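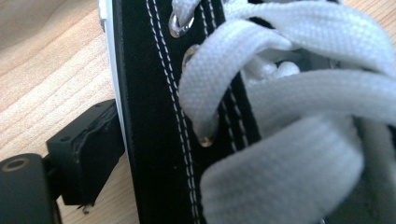 Is Vadham worth the detour?

Aurelia Jitaru has led walking tours of Vadham's old quarter for 20 years, and she is tired of the word "unspoiled." The tourist board prints it on everything. I asked her what it meant.

"It means the bus is bad," she said. "You have 30 rooms to rent in the whole town and one place open for dinner. Call that unspoiled if you like."

The board also makes much of the date 1566 carved over the market gate. Jitaru wouldn't go near it. "The gate was rebuilt. I've asked to see the papers for the date and I'm still waiting."

Åsmund Eide, who runs a guesthouse on the Duren road, is kinder to the place, though he has beds to fill. "People come in July and they're happy," he told me. How many come back? He didn't know. He did say the 300 steps up to the Pelero chapel were "an easy stroll," a claim I tested and don't accept.

Would Jitaru send a friend there? She thought about it for a while. "For one night, yes. Two if they like churches. But I'd tell them to eat before they get off the bus."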